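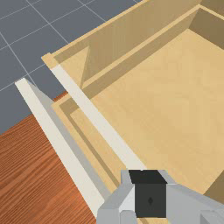

Diễm Đặng asked, before the doors had opened, whether the press desk could be moved nearer the main hall, as the bloggers had missed the start of the morning address last year and had written about little else. The request was granted. The desk was placed beside the cloakroom, where it remained for the rest of the day, and the cloakroom queue was turned to run along the far wall.

October 22, 2019. Second day of the Wendirholm gathering for community media. Registration closed at 1,676, which includes exhibitors and those attending for the evening programme only. The figure given to the venue in July was lower, and the catering order had to be raised by 100 lunches at short notice. The venue accepted the change without charge but has asked that it be confirmed in writing. Letter to be sent tomorrow.

The opening address began nine minutes late. The delay was caused by the interpreters' headsets, of which a number had not been charged overnight. The Vietnamese channel was restored first and the Portuguese channel shortly afterwards. The speaker from Verken was informed of the difficulty and agreed to shorten her remarks on local radio funding. Her full text will be placed on the members' pages.

The morning panel considered whether small newsrooms should share their photographers. Opinion was divided. The publishers present were in favour, and the freelance members were, on the whole, opposed, on the ground that a shared post in one town would mean the loss of paid days in the next. Hạnh Lò, in the chair, allowed the discussion to run past its time, and the coffee interval was reduced accordingly. It was agreed that a short paper on fees should be prepared and circulated. No date was set, and one ought to have been.

I lunched with the party from Flikutholm, who wish to be considered as hosts for the next gathering. Their hall seats 300. I explained that this would not be sufficient for the opening session, and they proposed a relay to the library across the square. The proposal has merit in dry weather. They have been asked to supply a plan of both buildings and the cost of rooms within walking distance. They were also anxious to know whether the gathering would pay for the town band, and I was unable to give them an answer.

The afternoon workshops were well attended, with the exception of the session on music rights, which had been printed with the wrong room number. A corrected notice was put up at half past two. The workshop on filming interviews was full and latecomers were directed to the repeat session. Two attendees complained of the cold in the lower rooms. The heating was adjusted.

The Lại prize for a first documentary was presented at the reception. There were 4 films on the final list, and the judges asked that all of the makers be called to the stage together, a departure from earlier practice that was well received. The winning film concerns a family bakery and its delivery rounds. The music continued until eleven.

Outstanding: the letter to the venue; the return of the headsets, which must be signed for by noon; the name badges for the closing session, where three spellings remain to be corrected. Retired at a quarter to one.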